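How to Test a Tidying Robot's Claims on Your Own Sofa

Before you pay for a machine that promises to straighten the living room, try the chore under its rules. Sellers like Rikby and Betier show a clean couch at the end of a short clip. Ask what the couch looked like at the start, and who set it up.

Step 1. Load the sofa properly. Use a throw, a soft toy, a few cushions in odd shapes and one thin cloth. Leave the cloth crumpled.

Step 2. Limit yourself to two fingers per hand. Oven tongs will do. Start with the cloth, which sags and changes shape every time you grip it.

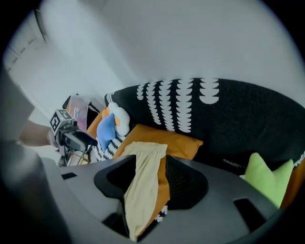
Cloth first, cushions later.

Step 3. Write down the finish before you begin: cloth folded, throw flat, cushions against the back. "Tidier than before" doesn't count.

Step 4. Run it 12 times and change the layout each time. Log every drop and every rescue by a human hand. My first log from Mellodstead had 50 attempts in it, and I threw out the lot for being too alike.

Step 5. Do the star-shaped cushions last. Pinching a point is easy. Setting the thing down the right way up is harder, and demos tend to skip it. 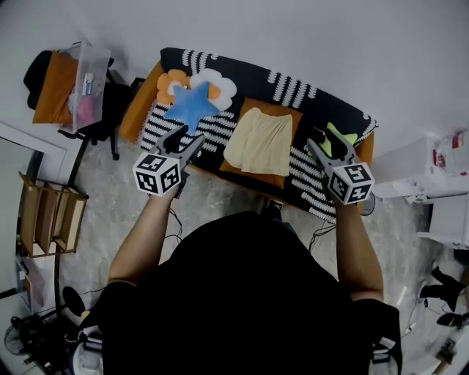 MacRitchie wrote in to say I'm too hard on the machines: a slow robot that gets the cushions right and leaves the throw alone would still earn its place at home. Maybe. I'd want to see the log, failures included, and the price next to it.

Step 6. Repeat the whole thing in the evening with the lamps on, then compare your drops with the seller's.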